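Robotics Opinion
Give the Plain Gripper a Harder Job
By Kinga Kocsis
Apr 27, 2020

I have spent the better part of this spring watching two robot arms pick up laundry, and I would happily spend the rest of the year doing the same thing. I mention it up front so you know where I stand. I love this stuff. I also think a lot of us are testing it badly, and that the way we compare grippers is pushing money and attention toward the wrong hardware.

Most gripper comparisons I read are done with blocks. Sometimes it's cans, or a set of plastic fruit somebody bought years ago and keeps in a drawer. The gripper closes, the block goes up, a tick goes in the column. When every gripper on the list scores near perfect, the writer moves on to payload and price, and the expensive hand with all the joints wins on looks.

Now try it with a pile of clothes. A sweatshirt has no shape you can count on. You grab it in one spot and it becomes something else, and then you have to look at it all over again. Sleeves hide under collars. Print on the front makes the camera see edges where there's only ink. I can't think of a better test that costs so little, and everybody has the parts at home.

Our bench in Enville is set up for exactly that. We have two arms, a camera at each wrist, a soft seat to work on and a heap of things from the donation bin. The fingers we've run most are from a small shop called Farard, and they're about as plain as fingers get: long, stiff, narrow toward the tip, no joints of their own. When they arrived in November I was a little let down, I'll admit. I wanted the fancy hand! I had already cleared a shelf for it. 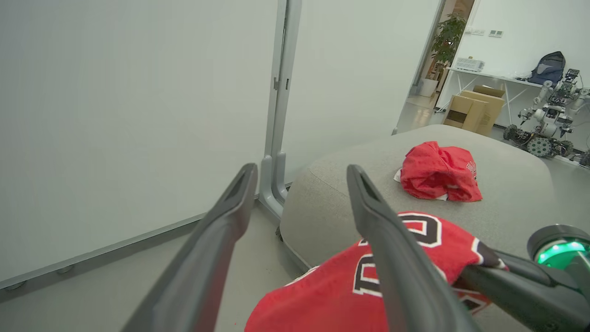 The fingers open over a red jersey, as the wrist camera sees them.

What changed my mind was looking through the wrist camera for a few long afternoons. With the plain fingers you can see what you're doing. The two of them come up into the view, the cloth lies between them, and you can tell which fold you're about to close on. With the jointed hand (we did get one on loan, from Ritis, and it's a lovely piece of engineering) the knuckles filled so much of the picture that I was guessing at the last moment. So was the software. You can move the camera back, of course, but then it sits out where it bumps the other arm, and on a two-arm setup that gets old very fast.

I think this is the most underrated question in the whole field, and it hardly ever shows up on a spec sheet. How much of its own work does the gripper hide? I'd like to see it printed right there next to the stroke and the force. A picture from the wrist with the fingers open, another with them closed on something soft, and let me judge for myself.

We ran 400 picks with each set of fingers, same heap of clothes, same controller, shuffled by hand between tries. The plain pair missed 16 times. The jointed hand missed 166 times. Please don't carry those numbers around as if they were a law of nature. It's one bench, and our software had grown up with two-finger grippers, so the jointed hand was playing an away game. A team with better code for it would close a good part of that gap, and I'd be thrilled to hear from them. Still, I expected the gap to run the other way, and it made me go back and watch the recordings of the misses.

Nearly all of the bad ones started before contact. The hand came in at a poor angle, or went for a patch of fabric that was pinned under another patch, or covered up the fold it was after. Very few were a case of weak grip. And grip strength is what so many of us compare! We bolt the thing to a scale and write down how hard it pulls, then put it to work on a job where a light pinch in the right spot does all that's needed.

The pinch is the part I could watch forever. You get a finger down into the folds, you close, and the cloth comes up in a little tent. From there the second arm can take a corner, or you can carry the whole piece over to the basket and let go. It sounds like nothing when I write it down. My sister asked me what I did at work and I told her about the tent, and she changed the subject.

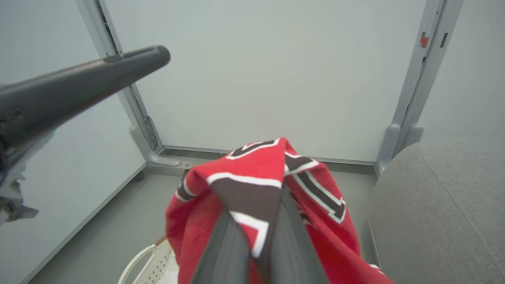 Red fabric lifted to a peak, with the other arm at upper left.

Stripes, by the way, turned out to be a gift. A striped piece shows the camera how the cloth is bending, much as contour lines do on a map. Solid colors are tougher, and solid black is a misery under our lights. If you set up a test like ours, mix them. A heap made only of friendly striped things will flatter any gripper you put over it, and I suspect a few of the demo videos I've enjoyed were shot with very friendly heaps.

The controller deserves a word too, and a less cheerful one. We've been through 3 of them. The current one is the Panicker, which I like a great deal in spite of its name, and the one before it nearly ended the project. It was fast and smooth on paper, and it had a tiny delay between the wrist camera and the arm. With blocks the delay never mattered. With cloth, the fold had already slid away by the time the fingers closed, and for weeks we blamed the fingers. I had an email half written to Farard asking for rubber tips. I'm glad I never sent it, though I may order the rubber tips anyway, just to see.

That's my other complaint about how these comparisons get written. A gripper never works alone. Swap the camera and you've changed the gripper. Swap the controller and you've changed it again. When a review says one hand beats another and leaves out what was driving it and where the camera sat, I have no idea what I've learned. Two more sentences would fix it.

There is a good case for the jointed hands, and I don't want to wave it off. Buttons, zippers, turning a sock right side out: a flat finger is hopeless at those, and I've tried, for longer than I should have. If your job needs them, buy the knuckles and put in the months of coding. I'll be cheering. My quarrel is with reaching for them first, when the simple pair hasn't yet been given anything hard to do.

So if you have a plain gripper sitting on a bench somewhere, passing its block test every morning, go home tonight and bring back the laundry. Dump it out and don't straighten it. Keep the recordings of the misses, especially the ugly ones, and post them with the score. I'll post ours as soon as I've finished labeling them, and I'm up to the towels.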